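Toy library reopens in Savville with a bigger play corner

SAVVILLE, September 2, 2018 — The Dekusberg Toy Library has reopened in its new rooms on Kurek Street, with more shelf space, a longer list of items to lend and a play corner for children who come in with their parents.

The library had been closed to borrowers since February, when its lease on the old storefront in Panden ran out. Members could still return items by appointment over the summer, but nothing new went out.

According to the library's annual report, 164 families held a membership at the time of the move. They borrowed 2,074 items over the previous year, mostly puzzles, building sets and ride-on toys. Pretend-play sets came next, and they had the longest waiting list.

"We had one small kitchen at the old place and it was spoken for every week," said Rosângela Vieira, who manages the library. "Parents asked for a bigger one more than they asked for anything else."

The new play kitchen stays in the building and can't be checked out. It is a light blue-gray unit with gold handles, a refrigerator on one side, a microwave, an oven and a sink with its own faucet. A toy telephone hangs on the wall of the open shelf. 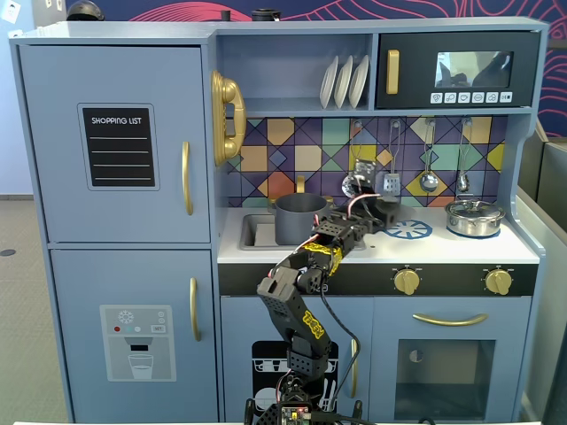 The play kitchen at the Dekusberg Toy Library, with a pot in the sink and utensils on their hooks.

Vieira said the shopping list panel on the refrigerator door was one of the reasons she picked this model. She plans to use it at story time, when children will be asked to name what they need for a meal before they start cooking.

The kitchen and a set of low tables were paid for with money raised at a spring rummage sale. Shelving came from a school supply firm that was clearing out its warehouse — the library paid only for delivery.

Urho Vainio, a retired cabinetmaker who has repaired toys for the library for several years, now has a workbench in the back room. He said wheels and hinges make up most of his work, followed by puzzle pieces that have to be cut again from scratch.

"If something comes back broken, tell us at the desk," Vainio said. "Please don't glue it at home. I can usually fix the break, but I can't always fix the glue."

Members may borrow up to 2 large items at a time, along with any number of books and puzzles that fit in one library bag. Loans run three weeks and can be renewed once if no other family is waiting. The library hopes to reach 200 member families by next summer.

Existing cards are still good. New members should bring proof of address to the front desk. Parking is behind the building, and the side entrance has a ramp for strollers and wheelchairs.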